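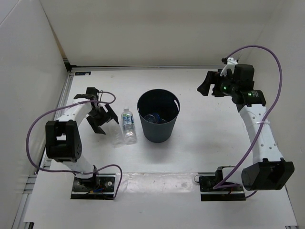 Section 4. Setting up the Parnik bench greenhouse

Before you start, read this whole section one time. The assembly takes one person an afternoon, or two people a little more than an hour. Please keep the small screws in their bag until the step where they are needed.

4.1 Choosing the place

1. Choose a level surface which can carry the full weight of the greenhouse with wet soil. The filled trays weigh up to 62 kg together.

2. Leave 15 cm free behind the back panel. The roof vent opens backwards and must not touch a wall or a curtain.

3. Do not put the greenhouse directly in a north-facing window in summer. (If you live in the northern hemisphere, read "south-facing" here.) The panels hold the heat very well and seedlings can burn in one morning.

Note: A laundry, a covered verandah or a garage with a window are all good places. A kitchen is possible, but the steam from cooking makes the panels cloudy and you will have to wipe them often.

4.2 Assembling the base

4. Lay the base tray on the bench with the drain hole towards you.

5. Push the four corner posts into their sockets. The posts marked L go on the left side and the posts marked R on the right. You should hear a click from each post. If there is no click, take the post out and look for plastic dust in the socket.

6. Fix every post with one short screw from below. Tighten by hand only.

Caution: Do not use a power drill in step 6. The sockets will crack, and a cracked socket is not covered by the guarantee.

7. Close the drain hole with the grey plug. Pour one cup of water into the tray and wait ten minutes. If the bench stays dry, continue. If water comes out, take away the plug, wet the rubber ring and push it in again.

4.3 Fitting the panels

8. Peel the film from both sides of each panel. Start at a corner. On cold days the film tears easily, so bring the panels inside the evening before.

9. Slide the back panel down first, then the two side panels. The rough edge goes to the bottom.

10. Hang the front door on its two pins. It must swing freely. If it rubs on the right side, loosen the upper pin half a turn and try again.

11. Place the roof and press on the four corners, one after the other.

Note: Replacement panels are sold in pairs under order number 3904. They fit all models made after March 2017. For older models please write to us first - the groove in the posts was narrower.

4.4 Connecting the heating mat

12. Put the mat on the dry base tray with the printed side up. The cable leaves through the notch at the back.

13. Cover the mat with the capillary cloth, and put the seed trays on the cloth.

14. Make a loop in the cable which hangs lower than the power point. Water that runs along the cable will then drop from the loop and not enter the plug.

15. Connect the Kisen thermostat and push its probe into the soil of the middle tray, as deep as your first finger joint.

Caution: Never fold the mat and never cut it, also not when it is switched off. Disconnect it from the power before you water from above.

4.5 First week

Run the greenhouse empty for one night with the thermostat on 18 degrees. In the morning there should be a fine mist on the roof and none on the bench. Then you can sow.

Tomatoes, capsicums and basil like the mat from the first day. Lettuce does not need it and will often refuse to come up in warm soil. If you grow both, put the lettuce trays on the Hornero shelf (sold separately), where the temperature is lower.

Open the vent for a short time every day, also in bad weather. Grey fluff on the soil is mould. Take off the top layer with a spoon, open the vent wider and water less. Coriander seed from last year is often slow, so please wait 14 days before you decide that it has failed.

4.6 If something is missing

Compare the parts with the list inside the lid of the carton. For missing parts, contact Nuria Montoya at the Sarmiento spare parts desk and give the colour of the door pins, grey or green. We need this to send you the correct bag.

Text of this section: Periklis Tzanetos. Revised May 2019.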